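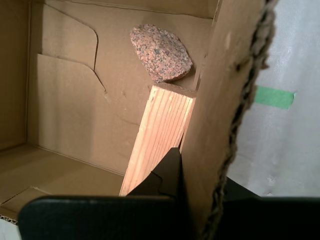
Do Mowing Dates Matter to Frogs? My Term Project on the Harb Farm Ponds

I picked this topic because I grew up hearing chorus frogs through my bedroom window, and when I went home last summer I noticed I wasn't hearing them much. That's not science, I know. But it got me asking around, and my advisor, Dr. Rasha Khalaf, said the question was small enough for one person to take on if I kept it to a single farm and didn't try to explain the whole county.

So this report covers three farm ponds on the Harb place, just outside Brirnport. The question is simple: does the date the grass around a pond gets cut change how many young frogs you find in that grass afterward? Most of the reading I did was on the ponds themselves (fish, fertilizer, how long the water lasts into summer). There was a lot less on the strip of grass around the edge, where little froglets spend their first weeks on land.

The ponds

The family calls them Upper, Barn and Willow, so I do too. Upper Pond is the smallest and dries up most years by August. Barn Pond is right below the cattle lot and gets muddy fast. Willow is the nicest one and the farthest walk, and it has cattails on the north side and no cattle at all. None of the three have fish, according to Fouad Azar, who has rented the hay ground there for years and answered more of my phone calls than he needed to.

Fouad agreed to cut the grass at each pond on a different schedule. Upper got cut in early June, when he'd normally do it. Barn got cut in the middle of July. Willow was left alone until September. I didn't get to choose which pond got which date, because Willow was too wet for the tractor in June anyway. That's a real weakness and I come back to it below.

What I did

I walked the same loop at each pond twice a week, starting at 7 in the morning, from the end of May to the middle of August. Each loop went along the edge of the water and then back through the grass 20 feet out. I walked slowly and wrote down every frog or toad that moved, plus the height of the grass at set stakes and the air temperature. Amado Abella, my lab partner from the fall, came along for the first two weeks so we could compare notes and make sure I wasn't missing the tiny ones. I was, at first! They look exactly like crickets when they jump. By the end of the second week our sheets pretty much matched.

For evening calls I used a Clatinix recorder strapped to a fence post at each pond. I only had one recorder, so it moved from pond to pond, and that means I can't compare the same night across ponds. I put the files into Selelness, the sound program our department has on the lab computers, and then I listened to all the clips it flagged, because it kept tagging a squeaky gate as a chorus frog.

Karim Najjar taught me how to tell a young leopard frog from a young pickerel frog by the shape of the spots. If you're planning a project like this, find your Karim before you start and not in week four.

What I found

Over the whole season I wrote down 113 young frogs and toads in the grass strips. Willow, the uncut one, had 59 of them. Barn had 34 and Upper had the other 20.

The timing was more interesting to me than the totals. At Barn Pond I was seeing a few on nearly every walk up until the July cut, and then my next two walks had zero. After that they picked up again, slowly, mostly right at the waterline where the mower couldn't reach. The grass at the stakes had gone from above my knee to shorter than my hand. At Upper the grass had already been cut before most of the froglets came out, and it had grown back some by the time they did, so I never saw a drop like the one at Barn. The numbers there were just low the whole way through.

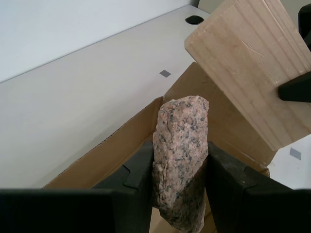

Temperature turned out to matter for my own counting too. On cool mornings hardly anything moved, and if it didn't move I didn't see it. I threw out two walks for that reason, both of them below 50 degrees, and I did it for all the ponds so it would be fair.

The call recordings mostly told me which adults were around. Gray treefrogs called at all the ponds. Chorus frogs were only on the files from Willow, but the recorder was there in the last week of May and didn't get to Barn until they would have been about finished. I don't want to lean on that one.

What I can and can't say

I can say that the pond with the tall grass had the most young frogs, and that the numbers at Barn went down right after the grass was cut. I can't say the mowing caused all of it. Willow also has no cattle, it holds water longer, and it's closer to the woods. Tall grass should make frogs harder to see, so if anything I think I undercounted Willow, but I don't have a way to prove that with what I collected. I also don't know whether the frogs at Barn died or left or just sat tight under the cut hay – I looked under some of it and found one toad, alive and grumpy.

Dalal Karaki read my draft and asked why I didn't split each pond down the middle, with one side cut and one side not. I wish I'd thought of it. That would take care of the cattle problem and the water problem at the same time, since both sides would share the same pond. Fouad says he'd be willing to do it next summer as long as the strip I want left standing isn't wider than one pass of the mower.

If I get to do a second season, here's what I'd change. I'd split the ponds like Dalal said. I'd borrow two more recorders so all the ponds could run on the same nights. I'd start in April to catch the chorus frogs properly, and I'd bring real rubber boots, the tall kind, because Barn Pond took one of my sneakers and it's still in there.

Thanks

Thank you to the Harb family for letting me wander around at sunrise, to Fouad for changing his hay schedule for a student he'd never met, and to Amado and Karim for the early mornings. Dr. Khalaf lent me her own field guide and got it back a lot muddier – sorry about that. My data sheets are in the department office in the green binder, and anyone who wants to use them is welcome to.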